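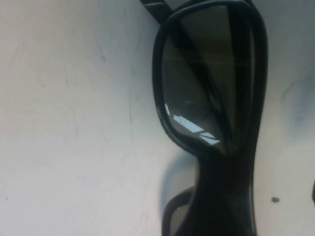 Black sunglasses on the white top, close in on the one lens. Pale blue reflection low on the left.

Wednesday, February, started after lunch

Job 546, the black sunglasses. I had meant to get to these first thing, but Hạnh Vi came by with the Prakeck order and we ended up talking over the whole month, and then it was noon and I was hungry. So a late start, but a nice quiet afternoon for it, and I do like a job where the thing is small enough to hold in one hand.

The rim is thick and still has a good gloss to it, and the lens is very dark, with a bit of brownish olive showing toward the top when it catches the room. I turned the pair this way and that for longer than I needed to. Glossy black is the hardest finish we get to judge, and the only method I trust is to watch how a reflection bends as you tilt the lens. If the edge of it stays crisp all the way across, I leave the lens alone. If it goes furry, that patch gets another pass with the soft cloth. I found 2 furry patches, both near the nose side, and both came up fine with warm water and one drop of the mild soap. No polish used. Please let's keep it that way on this job, whatever the shelf has on offer!

Hinges next. I opened and closed each arm 5 times, slowly, with my eyes shut (Bình Đặng laughs at me for this, but you do feel more that way). The left one is smooth. The right one has a small catch just before it is fully open. I gave the screw the tiniest turn back and the catch got softer without going away, so I stopped there. I would sooner hand it to somebody with better screwdrivers than chew up the head. Nga Hồ has the good set over at Hendham and has promised to bring it back, and I have promised to stop asking.

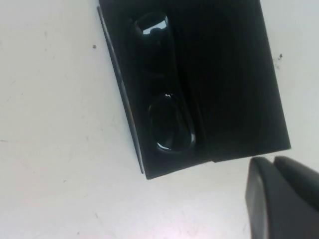

Black piece with the two oval hollows, gray strip down its left side. White top needs a wipe.

Now the part I keep going back and forth on, the hollows. They are shiny inside, and the flat black next to them is duller, and I am fond of that difference. Lợi La would like everything in the Ernelell set to match, all dull or all bright, and I can see the sense in it on a shelf. On the bench I find the shine pleasant. We can have that argument over tea.

What does bother me is dust. Black against white shows every speck twice over, once on each, and my dry cloth mostly moved it from one to the other. The damp cloth was better. I also tried the wide soft brush from the Lò box, the one with the blue tape, and it sheds, so I have put it back and written SHEDS on the tape.

There is a little step in the lower edge, toward the right of center, that I hadn't noticed before. It looks as though two layers meet there. I ran a fingernail over it and couldn't decide whether it is meant to be like that, so I have left it for Lợi Đào, who remembers these things far better than I do.

Still to do:
Right hinge, once the screwdrivers are home.
Ask Lợi Đào about the step.
New soft cloths, we are down to the last decent one.
Wipe the white top properly before the Prakeck things go on it.

Stopped at 5, kettle on.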